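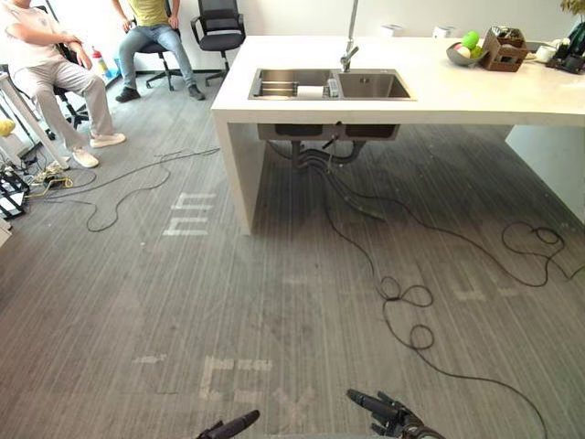

Sultix에는 어떤 글이 들어 있습니까?
전화하는 것을 무서워하는 사람들이 전화를 걸기 전과 끊은 후에 쓴 짧은 일기가 들어 있습니다. 일기마다 글쓴이가 직접 매긴 두려움 점수가 붙어 있습니다.

Sultix 전화 두려움 일기 모음
README

소개

Sultix는 Wenitz 게시판의 회원들이 쓴 일기를 모은 한국어 텍스트 자료입니다. Wenitz는 전화 공포를 조금씩 줄이고 싶은 사람들이 모이는 작은 게시판입니다. 회원들은 쉬운 전화부터 시작합니다. 예를 들면 자동 안내만 나오는 번호에 걸어 보고, 그다음에 가게 영업시간을 물어보고, 나중에는 병원 예약이나 환불 문의 같은 전화를 합니다. 그때마다 짧은 글을 남깁니다.

저는 이 게시판의 오래된 회원이고 자료 정리를 맡고 있습니다. 한국어는 저의 모국어가 아닙니다. 처음에는 한국어로 미용실에 전화하는 것이 너무 무서워서 가입했습니다. 이 문서에 어색한 표현이 있으면 알려 주시기 바랍니다. 감사히 고치겠습니다.

파일 구성

diary.csv: 일기 본문과 점수
steps.csv: 전화의 종류와 난이도
removed.txt: 삭제된 글의 번호 목록

모든 파일은 UTF-8로 저장했습니다. 엑셀에서 바로 열면 글자가 깨질 수 있으니 데이터 가져오기 메뉴를 사용해 주십시오.

diary.csv의 항목

id: 글 번호입니다. 순서는 섞었으므로 번호로 작성 시기를 알 수 없습니다.
writer: 글쓴이를 대신하는 임의의 기호입니다.
before: 전화 걸기 전에 쓴 글입니다.
after: 전화를 끊은 후에 쓴 글입니다. 전화를 걸지 못한 경우에도 쓸 수 있습니다.
fear_before, fear_after: 두려움 점수입니다.
step: steps.csv의 전화 종류와 연결되는 값입니다.
called: 전화를 걸었으면 y, 걸지 못했으면 n입니다.

본문 길이는 before와 after를 합쳐서 최대 3000자입니다. 더 긴 글은 글쓴이에게 부탁해서 줄였고, 제가 마음대로 자르지 않았습니다.

두려움 점수

점수는 Grinelier라고 부르는 일곱 단계의 척도를 따릅니다. 게시판 안에서 만든 척도이고, 병원에서 쓰는 검사가 아닙니다. 가장 낮은 단계는 "아무렇지 않다"이고, 가장 높은 단계는 "번호를 누를 수 없다"입니다. 중간 단계의 설명은 회원마다 조금씩 다르게 이해한 것 같습니다. 그래서 서로 다른 사람의 점수를 비교하는 것은 추천하지 않습니다. 한 사람의 점수가 어떻게 변했는지 보는 데에는 쓸 만합니다.

전화를 걸지 못한 글도 빼지 않았습니다. 성공한 글만 남기자는 의견도 있었지만, 저는 수화기를 내려놓은 날의 글이 더 자세하다고 느꼈습니다. 한 회원은 치과에 예약 전화를 하려고 할 말을 종이에 세 번 옮겨 썼는데, 통화 중 신호음을 듣고 기뻐서 그날은 그만두었다고 썼습니다. 다음 글에서 그 회원은 예약을 했습니다. after에는 "네, 네, 감사합니다"밖에 기억나지 않는다고 적혀 있습니다.

개인 정보

이름, 전화번호, 가게 이름, 병원 이름은 대괄호 안의 일반 단어로 바꾸었습니다. 예: [치과], [동생], [번호]. 이 작업은 Farhad Kiani 씨와 제가 나누어서 했고, 서로의 부분을 한 번 더 읽었습니다. 그래도 남은 것이 있을 수 있습니다. 발견하시면 글 번호만 적어서 보내 주십시오. 해당 내용을 메일에 다시 쓰지 말아 주십시오.

글쓴이는 언제든지 삭제를 요청할 수 있습니다. 삭제된 글은 다음 판에서 빠지고 번호만 removed.txt에 남습니다. 이전 판을 받으신 분은 이 목록을 보고 같은 글을 지워 주셔야 합니다.

알려진 문제

점수가 비어 있는 글이 있습니다. 빈칸은 영이 아니라 기록하지 않았다는 뜻입니다.
맞춤법은 고치지 않았습니다. 급하게 쓴 글이 많아서 띄어쓰기가 일정하지 않습니다.
음식 주문 전화가 다른 종류보다 훨씬 많습니다. 6월에 게시판에서 주문 전화 연습을 같이 했기 때문입니다.
영상 통화에 관한 글은 두 편뿐이고, step 값이 "기타"로 되어 있습니다.

사용 조건

연구, 수업, 개인 공부에 쓰실 수 있습니다. 글쓴이가 누구인지 찾으려고 하지 말아 주십시오. 이 자료로 사람을 진단하거나 채용에 이용하는 것은 허락하지 않습니다. 글을 인용하실 때는 Sultix라는 이름과 글 번호를 함께 적어 주십시오.

이전 이름

처음 판의 이름은 Dehghan이었습니다. 옛날 링크나 코드에 그 이름이 남아 있으면 같은 자료의 이전 판입니다. 항목 이름 중에서 call_ok가 called로 바뀌었으니 코드를 고쳐서 사용하십시오.

문의

Wenitz 게시판의 "자료" 메뉴에 글을 남겨 주십시오. 전화 문의는 받지 않습니다.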